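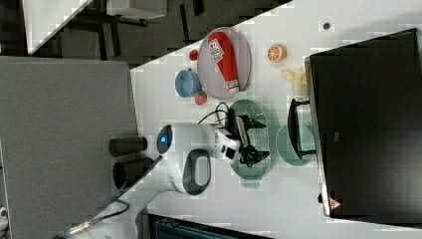

Keegan Beaudoin wrote back to ask whether anyone still pays for hand-drawn animation, and if they do, how you get them to sit still through the drafts. Okay Keegan, you asked, so you get a thread!

1/ Yes, they pay. My little studio, Finiline, does short 2D pieces for companies that are sick of stock footage. Our last big one was for Laretti, a bakery chain that wanted a cartoon goose to sell people on its sourdough.

2/ The goose was my idea, I'll admit it. The client wanted a talking loaf. I drew the loaf for a week and it kept looking like a foot (a sad foot) so I sneaked the goose into the second storyboard and crossed my fingers.

3/ Final count was 92 seconds of animation and 169 storyboard panels. A lot of those panels went in the trash, including a whole bit with a bicycle that I still miss.

4/ As for getting them to sit still - I don't send drafts by email anymore. We get on a call, I play the rough version with me doing all the voices, and then I stop talking. People laugh or they don't. It's terrifying and it saves weeks. 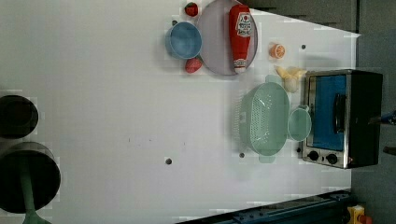

Thread last edited: September 2, 2019

5/ Software, because three of you asked. Rough drawings in Solon, cleanup and color in Simard. Simard crashes if you have up to 16 layers open on my old laptop, so I keep it to 6 and save like a maniac.

6/ We draw most things on twos, meaning one drawing for every two frames. The goose walking is on twos. The goose getting mad is on ones, and boy did my wrist notice.

7/ Money stuff: I charge by the finished second, and two rounds of changes are in the price. Round three costs extra. Put that in the contract before you draw anything, please, I learned it on a dentist's commercial.

8/ Laretti wants a holiday one for December and the goose is getting a scarf. I have to go figure out how a scarf moves. Keegan, send me your reel when you've got one!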